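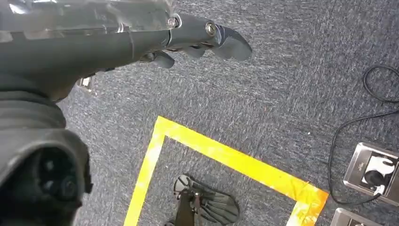 What do you do first when a card rack has gone to mush? Empty it onto the carpet, all of it, then sort before a single card goes back.

OK so. Notes for Monday, 46 min slot, dont read these out word for word.

Opener - the print cards at Jurnau. Big batch, 895 cards, years of people shoving them back wherever. Landscapes in with the alphabet sets. Ask the room who has a rack like this at home or work. Wait for hands.

Floor part. Low-pile carpet is fine, speckled stuff hides small things though - check for corner bits before you vacuum. Sort by subject, not size. Size is tempting. Size is how Prudov ended up doing it twice.

Rack part. Wooden one, thin dividers, slotted joints. Go slow here, people want the practical stuff.
- card goes in at an angle, then straighten
- word cards near their picture. FOREST by the forest pictures, autumn with autumn
- leave slots empty!! room to grow
- folders and sleeves on top only for stuff still waiting to be sorted
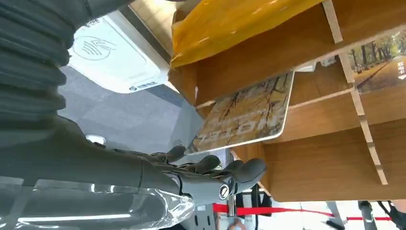
Mayuree Nilsuwan wrote back after the last talk that she'd keep words and pictures in seperate columns, becuase kids at her place pull the word first and then go hunting for the match. Fair point. Say so. Works if the rack is wide, ours at Jurnau isnt.

Numbers, quick. 84 cards had no match at all. Went in a folder marked later. Cuevas took 62 of them in December, rest still in the folder. Skip this if running late.

Then the floor again - end of the day check.

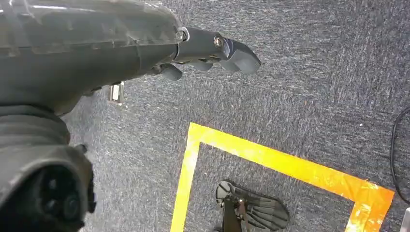 Same check every time, knees down, look along the carpet toward the window. Dark cards are the worst, they vanish on gray. Run a flat hand over it if the light's bad.

Handout is the Skenetti label sheet, by the door. Questions till 4.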